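November, evening

It has rained since the morning and I did not go out until four o'clock. I wanted to finish the letter to my aunt, but I wrote only one page and then I looked for the dictionary, and after the dictionary I made tea. The letter is still on the shelf. I will write the rest tomorrow, when I am less tired.

At four I walked to the market hall in Vilville to buy quinces. Last year I came too late and the good ones were gone. The woman at the corner stall remembered me, or she was polite. She had two kinds, the small hard ones and a larger kind with soft grey hair on the skin, which she called Grivik quinces. I asked if Grivik is a village or a person and she did not know. I bought six of the large ones. They cost more than I had planned, but the whole tram smelled of them on the way home, and a boy asked his mother what it was.

My mother made quince cheese each autumn in a copper pan that belonged to Mrs Neagu downstairs. I do not have her recipe on paper. I remember that she boiled the fruit whole, with the skin, and that we were not permitted to talk to her while she stirred. I have tried it three times in this country. The first time it stayed like soup. The second time it burned. Last year it was nearly right, only too sweet.

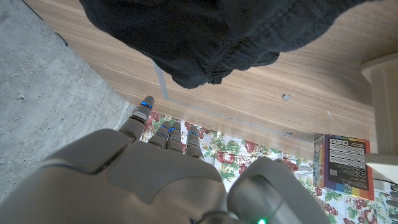

Four blue lights over the flowered cloth.

Shahzad Janjua telephoned at six. He has moved again, to a flat on the other side of the river, and he says that the windows do not close well but the rent is 693 a month and he can walk to work. We spoke for a long time about whether one should buy a carpet before or after the curtains. I said after. He has already bought the carpet. He will come for dinner when the quince cheese is ready, and I told him that it must dry for some weeks, so he must be patient.

Pota slept on my coat all evening and now it is covered in white hairs. She is a very old cat and I let her do it.

I weighed the sugar before I sat down to write this. I have taken 85 grams less than last year. The fruit is washed and waits in the big bowl. I must remember to borrow the long spoon from upstairs, and to buy baking paper, and to answer the dentist.

The rain has stopped. I will open the window a little and go to bed.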